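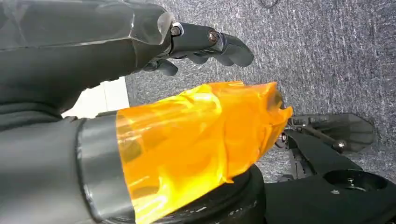

Nivaldo Araújo wants it understood that Grullville was never a company town. People call it that, he wrote to us, people who read one brochure in the depot lobby and stopped there. The mill came second. The streets came first, and they were laid out by a man who sold hats.

He's right, mostly. The hat man was Pimentel – first name disputed, the deeds have it two ways – and he bought the river bench in one go, 1027 acres, swamp included. No railroad yet. No bridge either. He had a drawing, and the drawing had curves in it, at a time when every other town on that side of the county was a grid you could rule with a yardstick.

You can still feel it driving in from Inbridge. The state road runs dead straight for miles and then the town bends it. Left at the feed store, long slow right past the Methodist church, left again. Truckers hate it. Pimentel thought a street should not show you its end, or so he wrote in the one pamphlet that survives, and he wrote it in the middle of a paragraph about drainage.

The drainage matters more than the curves, frankly. Every lot had to slope to a common ditch at the back, and every owner had to keep his piece of ditch clear or pay 50 cents a month. They're still there. Covered over in places, used as footpaths in others, kids ride bikes down the dry ones. On the old plat they're called the Lanes. On the county map they don't have a name at all, and this has caused trouble with ambulances.

Lots went slowly. 20 sold the first year, most to people Pimentel already knew from the hat trade, and those are the big porches up on Covemeck Hill. The rule was no fence in front and no barn in sight of the road. The barns went behind. Several are garages now, one is a dentist.

Then the mill. A felt mill, of course, down where the creek drops, and with it a hundred small houses nobody had drawn. That's where the argument starts. The brochure says mill workers built Grullville. The Hill people say it was finished before the first whistle. Walk it and you'd say both are wrong, or both right – the lower streets curve too, but tighter, and the houses sit closer, and the ditches run behind them just the same. Somebody down there had seen the drawing.

The mill burned in December, the year the bridge finally opened. Felt dust and a stove. Didn't rebuild. Pimentel was dead by then and his heirs sold off what was left of the bench in 3 parcels, which is why the north end looks like any place else. Straight streets, tree names, no Lanes. Water in the basements every spring.

What's left to see? More than you would think. Start at the depot, skip the brochure. Take the footpath behind the bank, that's a Lane, and follow it up. You come out by the Covemeck pump house, brick, locked, a nice round window. From there the Hill is five minutes. Go in the morning if you can, the porches face east. The church is open when it's open.

Down below, the mill footings are in the park by the creek, and the wheel pit has a railing round it now. There's a bench. The old company store does sandwiches and closes early, the ham is good. Parking is easy everwhere except by the school.

The town vote on naming the Lanes is set for 2022-10-02. Numbers, some want. Others want the names of the first lot owners, which would put six hatters on the map and no mill hands, and you can imagine how thats going over on the lower streets. Araújo has a third idea. Leave them all as Lane, he says, and paint the house numbers on the back gates, so the ambulance can find you from either side. The county hasn't answered his letter.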